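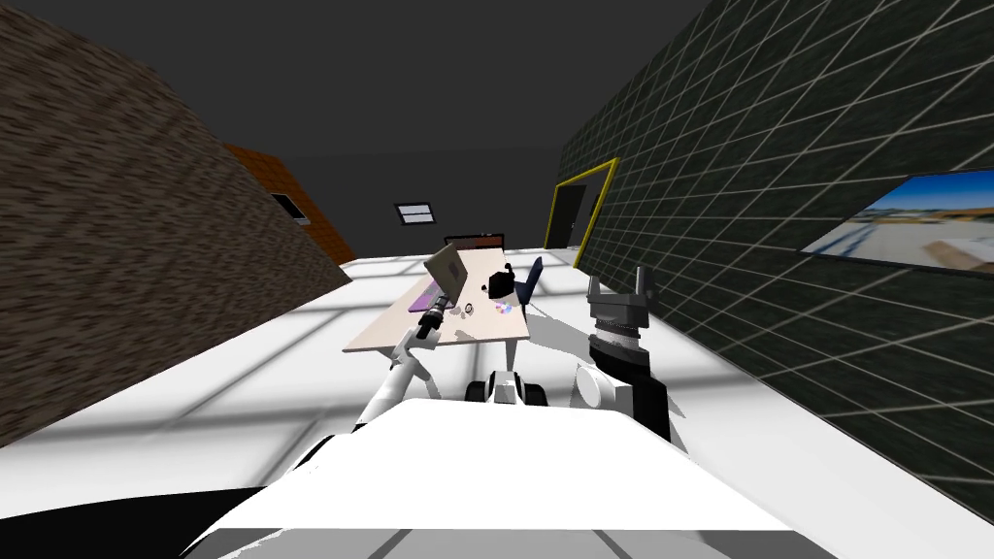

3. Study Towns and Data Collection

3.1 The two towns

Clevano and Bretine share a county and a bus line, and until the cannery closed they shared their largest employer. Clevano sits on the river and has kept most of its downtown businesses. Bretine is strung out along the highway, and people there mostly drive to shop. Both towns have an older population than the county as a whole, and in both the usual midday meal was eaten at home within living memory. Ásgeirsdóttir's earlier work on cannery families described the noon whistle as the point that fixed the rest of the household day. We wanted to know what had happened to the noon meal since the whistle stopped.

We enrolled 200 households in Clevano and 200 in Bretine. Addresses were drawn from the utility rolls, which leave out rented rooms and trailers that share a meter. A household could take part if at least one adult slept there most nights of the week. We did not require that anyone in the household be employed. Retired couples are therefore well represented, and the results for families with young children should be read with that in mind.

3.2 The meal diary

Each household kept a paper diary, called the Culeo diary after the street where it was first tried out. The person who filled it in wrote down when a meal began, when it ended, who was present, where they sat, and whether the food had been cooked that day. There was no space for listing ingredients or portions. An earlier version had one, and people in the tryout stopped writing by the second page.

Diaries were kept for six months, from late winter through the summer. Four interviewers visited the households in turn, picked up finished pages, and left new ones. Sólveig Gunnlaugsson and Arnar Hjaltested worked in Clevano. Ketill Steinarsdóttir and Malou Ásgeirsdóttir worked in Bretine. The interviewers did not trade towns, so differences between the towns can't be fully separated from differences in how the visits were carried out.
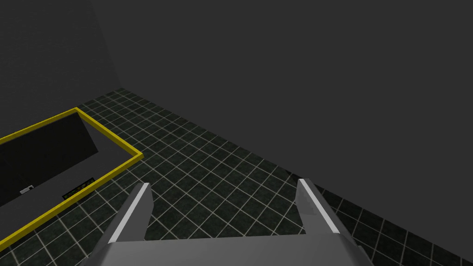

Figure 2. Open gripper (computer rendering).

3.3 What counted as a meal

We let the households decide. If they wrote it down as a meal, it was entered as one. Some people recorded a bowl of cereal eaten over the sink, and others left out a full plate eaten in the truck. When a visit turned up a case like the second one, the interviewer asked about it but did not change the page. These conversations were written up separately and are quoted in Section 5.

The word "dinner" caused the most trouble. In Bretine many older residents use it for the noon meal and call the evening meal supper. Their grown children, sometimes writing in the same diary, use it for the evening meal. We sorted entries by the clock time and ignored the name. Entries with no clock time were set aside if the name could be read either way.

Night workers were a second difficulty. A meal eaten at noon by someone who had just gotten up was breakfast to that person and lunch to everyone else at the table. We entered it as a midday meal for the household and added a note to the individual record. Gunnlaugur Nørgaard, who did most of the coding, kept a running list of such decisions, and it is given in Appendix B.

3.4 Missing pages

Pages went missing most often in May, when school events and yard work kept people out in the early evening. Clevano households tended to skip single meals. Bretine households tended to skip a whole week and then start again, often after a family visit or an illness. We did not fill in missing entries. A week was used in the analysis if the household had returned a page for every day in it, even if some meals on those pages were left blank.

A blank could mean that no meal was eaten or that no one wrote it down. Where the interviewer had asked, we followed the answer. Otherwise the blank stayed a blank, and it was left out of the averages for meal length. This probably makes midday meals look a little longer than they were, as short ones are easier to forget.

3.5 Follow-up visits

After the last diary pages came in, each interviewer returned to the households that had agreed to talk longer. The visits took place at the kitchen table where possible and followed no fixed list of questions. People were asked to describe an ordinary noon at home, first as it was now and then as they remembered it from the cannery years. Several got out their own calendars or checkbooks to settle a date.

Shares 6
Comments 4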